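Open day at Grekell, Caltham

I went along on Thursday with Vilmos Pálfi, who has sat through more of these than I have and still takes notes. The leaflet promised "picking without limits". The bin on show held a handful of plastic bits, cups and a ball among them. My own bins at Stomdale hold more than 298 parts on a slow morning, most of them tangled.

The arm is a KUKA, and I've no quarrel with that. It's the claims I don't buy.

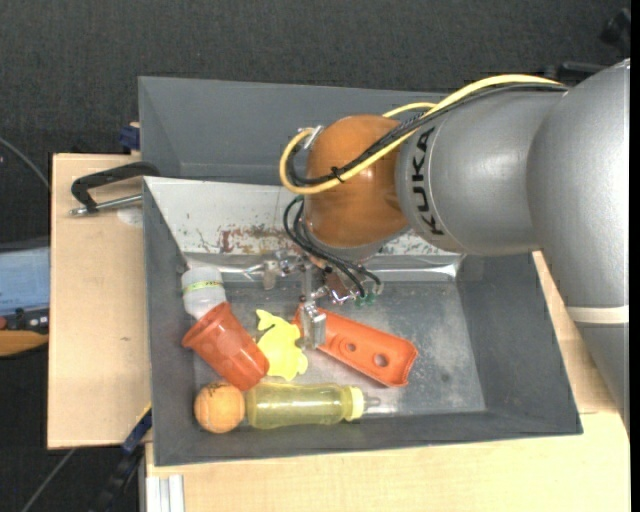 I asked what happens with oily parts and was told to speak to Wragg. Wragg was at lunch.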